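Notes from the after-school arms club

We spent most of December on one task: getting two arms to clear USB sticks out of a yellow tray. I said I would write up how the club got on, partly for the parents who asked and partly so I have it for next year.

The club meets in the back half of the computer lab, right after last period. Rocío Iglesias teaches the other section and shares the hardware with me, so everything has to be left in a state the next group can use. The students split themselves into two teams at the start of the term and picked their own names, Gulter and Nilness. I don't know what either one means. Each team gets the setup for half the session and writes code or goes through recordings for the other half.

The goal for the term was 200 good recordings of someone driving the arms by hand. After that we train on them and see how well the arms do alone. A recording is good if every stick ends up where it should and the person driving doesn't stop partway to think. That second rule was Rocío's idea, and it threw out a lot of early work. The Gulter team lost most of their first two weeks to it and were not happy with either of us.

Flash drives are a good size for this. They are small enough that you have to line up the fingers properly, and they come in different colors and shapes, so the students can't get away with practicing one grab over and over. We collected ours from desk drawers and the lost and found. I wiped them all first — some had homework on them from years ago.
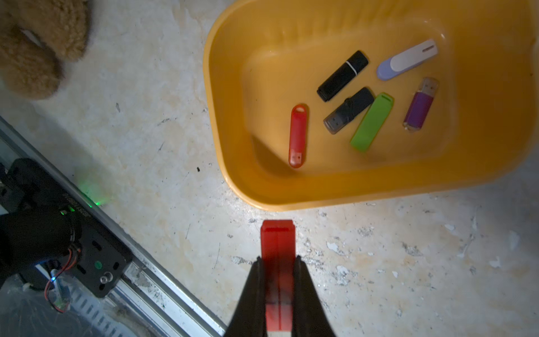
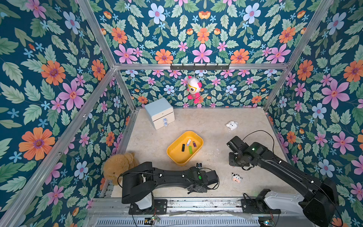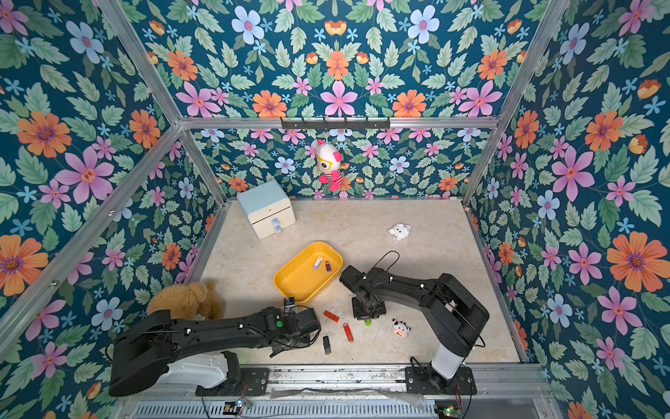

The students argued for a long time about what should count as a miss. If a stick lands on top of another one, is that a miss? Nilness said no, because it was still out of the tray. Gulter said yes, because you would never accept it on a real job. We settled on calling it a miss and marking it with a separate letter in the log, so we can change our minds later without going through the recordings again.

By the last meeting before break we had 599 attempts in the log and had passed the 200 we wanted. I was surprised at how much of the improvement came from simple things. Driving slower on the way down helped. So did agreeing out loud which arm was going for which stick before starting. Early on, the two drivers would both head for the same one and then both back off, like people meeting in a doorway.

We trained once, overnight, on what we had at the time. The next afternoon it got 65 percent of the sticks it went for, by the students' own count. It was better at the sticks lying by themselves and worse when two were close together. One of the Nilness students thinks we need more recordings with the sticks bunched up. I think she's right, and that is where we will start after the break.

Some housekeeping for families. The regional showcase is at Escobar Hall in the spring, and each team needs a one-page write-up and a short talk. The write-ups should be in the students' own words. Please don't fix the grammar for them, as the judges ask questions and can tell. We will need drivers with room for the arms, which travel in 2 padded cases and don't like being stacked.

We are still short on USB sticks. If you have old ones you don't want, send them in, working or dead. Short and stubby ones are especially welcome, as those are the ones the students find hardest. Take your files off first.

Rocío is also looking at a scheduling program called Breltia for the sign-up sheet, to replace the paper one on the door. I'll send the link around when she has it set up. Until then the paper one still counts.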